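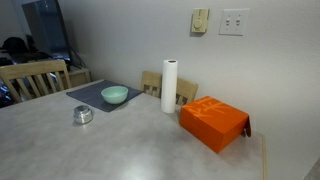
Search this gallery
Enter keyword
Go

The Kitchen and Eating Area at Noltthorpe

Noltthorpe is a rental with 30 units on two floors. The kitchens were redone over the winter, one side of the building at a time, and the last of them was finished in November. The captions in this gallery were written by Ramiro Aranda and Kwame Amissah. Corrections can go to either of them.

Last updated 4 April 2025

1. Table
Light gray laminate with a light wood edge trim. It replaced a folding table that was too wide for the walkway. Wipe it with a damp cloth and plain dish soap. The gray hides crumbs well, so run your hand over it before you set out papers.

2. Chairs
Light wood, curved top rail, vertical slats. Octavio Ledesma found the set through Ibarra, a secondhand store that delivers. The glue joints were checked when they came in and one was redone.

3. Placemat
Dark blue-gray, kept out on the table between meals. It can be rinsed in the sink and hung over the faucet to dry.

4. Bowl
Pale mint green with a glossy finish. A good size for cereal or soup. It is the only green one left from the old kitchen; the rest of the dishes are white Bevik and stack in the upper cabinet.

5. Paper towels
A plain white roll, stood on end. There was a holder under the cabinet until the remodel, and it was not put back. Spare rolls are on the floor of the pantry closet.

6. Orange box
Cardboard, bright orange, with a brushstroke pattern across the top in a lighter orange. Anselmo Miranda likes the color and has asked that it not go out with the recycling.

7. Small tin
Silver metal, short and round, with a rounded lid. It gets fingerprints quickly. A dry dish towel takes them off.

8. Pantry closet
Four shelves, with cans at the bottom and dry goods above. Crescencio Vidal put the shelves in and painted them to match the door. The top one is shallow and holds only boxes of tea and foil.

9. Sink
Single basin, reused from the old kitchen. The faucet is new, a Brarnus with a pull-down head. Turn the handle all the way to the right for cold.

10. Upper cabinets
Hung a little lower than the old ones so that the second shelf can be reached without a stool. The doors close slowly by themselves and do not need to be pushed.

11. Floor
Sheet vinyl, glued down. Felt pads are under all the chair legs and should be replaced when they wear thin. There is an open pack in the drawer next to the stove.

12. Key to the unit
The kitchen in this gallery belongs to unit 254. The others on that side have the same cabinets and counters, with the sink and stove swapped in the end units. Tables and chairs differ from one unit to the next.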